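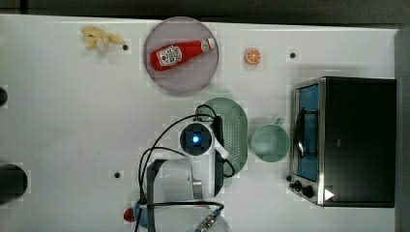 4. First moves over the table

By now your arm is bolted down, powered and talking to the laptop. Well done, because the wiring in section 3 is the dull part! This section gets you from an arm that just stands there to one that picks up a toy and puts it on a plate. The first time mine did it I ran out to the yard to fetch my neighbor.

The steps were written on the Loltis arm in the Burcombe workshop. If you are building at home with the Rivadeneira controller, everything works the same except step 6, where your menu is called "Reach" instead of "Limits".

Before you start

Tie back long hair and take off anything that dangles. Keep the stop button within reach of your free hand, and keep your head out of the arm's path whenever the motors are on.

CAUTION: Do all cable work with the supply switched off at the wall. The connector on the arm link has a threaded end and a ribbed collar. Turn it by the collar only, never by the cable.

Setting up

1. Clear a space in front of the arm and wipe the tabletop. Smudges are harmless, but crumbs get into the finger joints.

2. Lay out your toy kitchen things. Start with light pieces that have an easy shape: the banana bunch, the orange slice, the ketchup bottle. The mint-green mug is great fun later on, once you have the hang of approaching a handle.

3. Put the plate well away from the toaster oven. You want open table on the side the gripper comes in from.

4. Check the cable loops. They should have enough slack to arch over the wrist without pulling. Swing the arm by hand, motors off, from one side of its travel to the other and watch the loops the whole way.

Note: Loops that hang low will drag across whatever is under them, and the colander is usually the first thing to go for a ride. Domingo Cabral uses a strip of hook-and-loop tape halfway up the link and it works beautifully.

5. Switch on and let the arm find its home position. Hands off the table until it stops.

6. Open Limits and set the lowest height. Bring the finger down slowly over bare tabletop, stop when a folded sheet of paper still slides under it, and press Save. The counter on our arm reads 2,910 at that point. Yours will be different, so write it on the inside cover.

7. Set the side limit so the wrist cannot reach the oven. The metal border is hard and the wrist unit has a lens in it – do this one twice.

First pick

8. Choose speed 17. It looks painfully slow and you will be glad of it.

9. Move the gripper over the orange slice, lower it, and close in small steps. Stop closing as soon as the slice shifts between the fingers.

10. Lift, carry it over the plate, lower and open.

11. Repeat with the bananas, gripping across the bunch near the stems.

Leave the bottle until last. It rolls, and chasing it teaches bad habits.

If the arm stops and the screen shows error 59, a joint has met more resistance than it likes. Press stop, switch off, free the arm by hand and go back to step 4.

When you can clear the whole plate and fill it again, go on to section 5 and record your first routine. Stella Barasa's sorting routine is included in the Dinton folder, and it's a lovely one to take apart and change.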